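The Villey Return

The claim came to the Allmont office as number 454, filed against a carrier called Nutum for one telephone, declared value 3000, lost or substituted between the depot at Xolalpa and the customer's address in Villey. The examiner assigned to it had 16 open files and gave this one the morning.

Procedure required a reference carton. The examiner signed one out of the store, entered the date, January 12, 2022, and read the loss statement twice. The customer said the carton had arrived sealed. The customer said it weighed what such a carton should weigh. Inside, the customer said, was a ceramic tile. 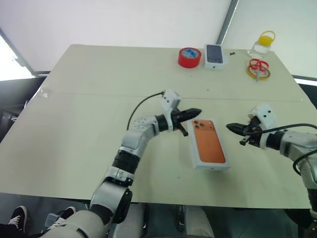 Sealing tape was the first matter. Nutum applied its own tape at the depot and kept the roll numbers in a ledger, and the ledger for the Villey route had no gap in it. The examiner compared the tape on the returned carton with the red roll at the back of the table, the one with the white-and-blue label, and recorded no finding. Tape could be bought. The color of the printed phone was a better lead. The reference carton had an orange one on its lid, and the carton standing by the roll had a dark blue-grey one. The customer had ordered orange. The depot sheet said blue.

The examiner wrote this down and drew a line under it.

A wrong color on a sheet proved a clerical error. It did not account for a tile. The next step was fit: whether a tile of the stated size could sit in the tray without moving and pass the shake test at the depot door. The manual allowed five minutes for this. The examiner lifted the lid, noted the depth of the tray, and measured the gap at each side of the phone. 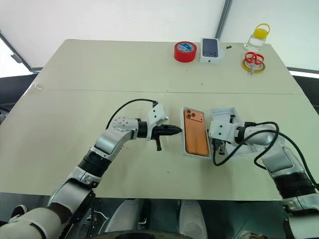
The gap was too small. The tile in the evidence bag was wider than the phone by the thickness of a coin. It could not have gone into that tray, and the tray returned from Villey showed no damage at the rim.

The examiner measured the tile again, with the second gauge, and got the same result. Then the statement was read a third time. The customer had described the tile as lying flat in the tray, face down, with the cable beneath it.

Under Findings the examiner entered the two widths. Under Recommendation there was space for a single line. The examiner left it blank, asked Xolalpa for the March ledger, and put the lid back on the carton.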